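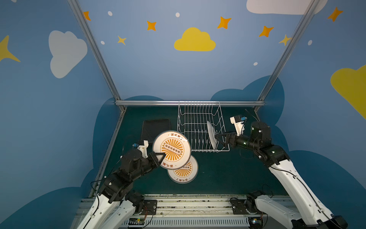
Okay, let's talk about dish racks, because I've been getting messages about them since the March issue and I have opinions!

I grew up in a house where plates came out of the sink and went straight onto a folded towel, stacked any which way, and somebody dried them after supper. I did that in my own kitchen for years. Then I moved into the apartment on Prestelberg, with a counter about as big as a cookie sheet, and I finally bought a plain wire rack. The kind with the upright slots, white, nothing fancy. I love it more than I should.

A few things I've picked up. Put your big plates in first and start from the far end, so you aren't reaching over wet ones to get to the empty slots (I chipped a good blue plate that way and I'm still mad). Leave a gap after every bowl. Bowls lean, they just do. And turn the rack so the slots run whichever way your hand naturally comes in from the sink. Mine sat the wrong way for 3 months before I thought to spin it around, and what a difference!

If yours drips, a flat tray with a little lip is all you need. I tried one of those thick drying mats from Plumo and it was fine, but it never seemed to dry out itself, and by Monday it smelled like a pond. The tray I can just tip into the sink.

Several of you asked if I leave plates in the rack overnight. Yes. All the time. My sister-in-law puts every last one away before bed and I admire her very much, but I like coming in at six in the morning and grabbing my toast plate right out of its slot.

Next month I want to get into cutting boards, so send me your questions, and tell me where on earth you keep yours.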